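4.2 Fingered hands on the laundry task

Claims that a multi-fingered hand is worth its cost in the home usually rest on tests with rigid objects. We doubted that those results would carry over to cloth, so we compared the Darodis hand with our older two-jaw Sang gripper on a front-loading washing machine. Each was run for 216 trials under the same controller, with Ngata and Zamora scoring separately. A trial covered opening the door, taking one garment from a basket on a chair and letting go of it inside the drum.

Figure 6 shows the Darodis hand at work. The wrist camera has the better view of the fingertips, but the hand itself hides much of what lies beyond them — a problem the maker's notes pass over.
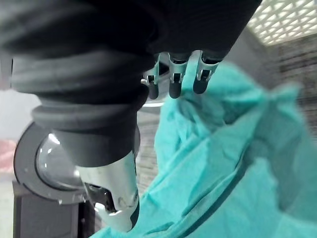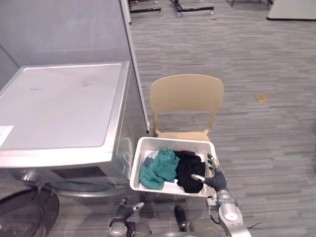
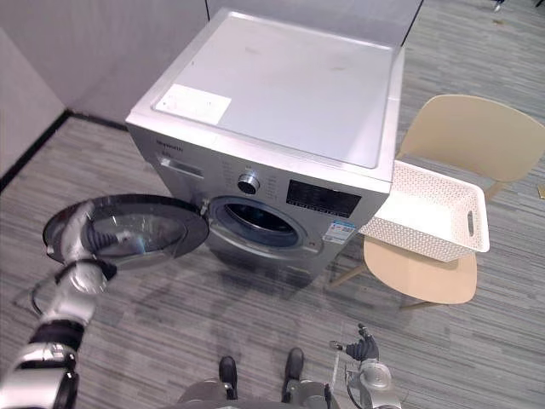

Figure 6. Laundry task with the fingered hand. Top: wrist view of fingers and thumb at a teal cloth. Middle: head view, right hand at the basket. Bottom: head view, left hand against the inner side of the open door.

We saw no clear gain on single garments. Where two garments overlapped, the fingers often closed on both, and the scorers disagreed on whether to call this a success. Holding the door was easier to judge, though a plain hook might do as well and we did not test one. Heitmann's earlier study used 2000 grasps on folded towels only, and we would not read its figures as support for either design. Camera placement was also changed once, in July, and trials before and after that change are reported separately in Table 3.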